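Equipment planning for tabletop manipulation cells

Equipment planning for a tabletop manipulation cell is the process of listing, pricing and scheduling the hardware needed to run a robot arm at a fixed work surface. It covers the arm and its gripper, the cameras, the computer, the work surface, the objects to be handled, and the spare parts for each. The term is used mainly in teaching labs and small research groups, where the cell is bought in pieces from more than one supplier.

Scope

A plan normally separates capital items from consumables. Capital items include the arm, the controller, the mounting frame and the workstation. Consumables include finger pads, cable ties, table coverings, storage media and task objects. Installation, shipping, training and floor work are listed on their own lines. Plans that fold these into the price of the arm are hard to compare between suppliers.

Quotations

Suppliers quote either by component or by cell. A component quotation gives a price for each part and leaves assembly to the buyer. A cell quotation gives one price for a working installation and usually includes an acceptance test. The Prajapati worksheet, a form used to set the two side by side, has 37 lines. Nine of them concern items supplied by the buyer, such as power outlets, network access and the table itself.

Validity periods differ. A quotation issued in April may lapse before a purchase order clears, and the arm is then repriced. Buyers with slow approval procedures request a longer validity period in writing.

Grippers and finger pads

Two-finger grippers are the usual choice for small objects. The price depends on stroke, payload and whether the fingers can be changed without tools. Soft finger pads wear and are budgeted as consumables. The Skelavov method sets aside 10 percent of the gripper price per year for pads and fasteners. Cells used every day may need more.

Cameras

A wrist camera moves with the gripper and views the object at close range. A fixed camera views the whole table. Most plans include both. Motion blur is a known limit of low-cost wrist cameras and is affected by exposure time and lighting, so lamps are entered next to the cameras in the budget. Cable length is measured with the arm at full reach. Strain relief is a separate line.

Work surface and task objects

The surface should be matte and firmly fixed. A cloth with a printed grid is cheap to replace, although it can shift under contact. Task objects are often ordinary office supplies. Pens and markers suit grasping and insertion work, and a cup or pen holder serves as the receptacle. Two identical sets are commonly bought so that a lost or damaged object can be replaced during a series of trials. In the Vomdale plan, task objects are a single line covering 10 sets.

Floor and storage

Space is needed beside the table for cartons, tools and packing material. Original packaging is kept until the warranty ends if the supplier requires it for returns. The Fludadow layout marks the reach of the arm on the floor plan and places storage outside that line.
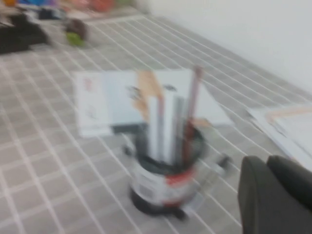
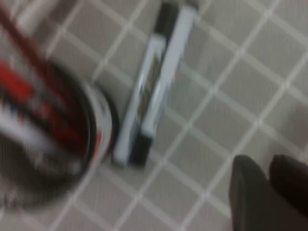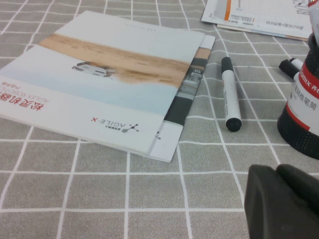
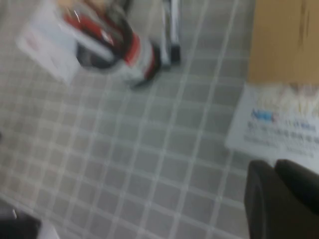 Wrist-camera views with the gripper at lower right.

Should spare finger pads be ordered together with the gripper?

They should be on the same purchase order where possible. Pads ordered later carry a second shipping charge, and the cell may stand idle until they arrive.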